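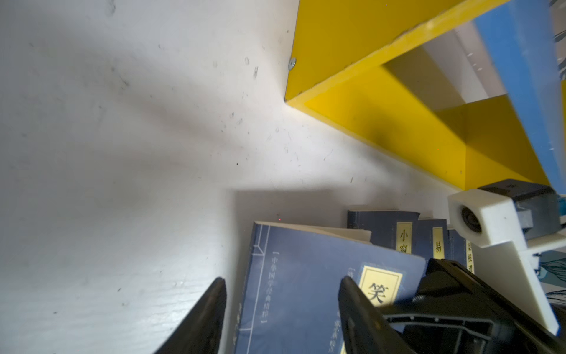 Can a delivery app owned by its own couriers survive against the big platforms? Sometimes, in a small town, if the couriers are ready to be paid badly for a while.

Enari opened in Hepburn two years after the last locally run courier firm shut its doors. Each member buys one share at 20 dollars, gets one vote, and takes home whatever is left once the servers and the insurance are paid. On the sign-up page this is called "the fair way to deliver." I've read a lot of sign-up pages.

The numbers are thinner than the slogan. Enari has 16 riders and says it has 1000 registered customers, though registered can mean anyone who once typed in an email address for a free coffee. I asked how many had ordered in April and was told the figure was being worked on.

Angus Yule, who rides the evening shift and sits on the board, doesn't oversell it. "I make less than I did on the big app," he told me. "I also know who set the rate, and I can go argue with him." The him is usually Yule.

Restaurants pay a lower commission, and the ones I spoke to like that part. They haven't dropped the other apps, though. At Bokwood, a noodle place by the bus station, the Enari tablet sits next to two others and rings the least.

Then there's the software. Enari rents it from Femon, a private company that can raise its fee every January. Members own the name, the bikes and the debts — the code belongs to somebody else. Yule says they'd like to build their own. He didn't have a date, or a budget.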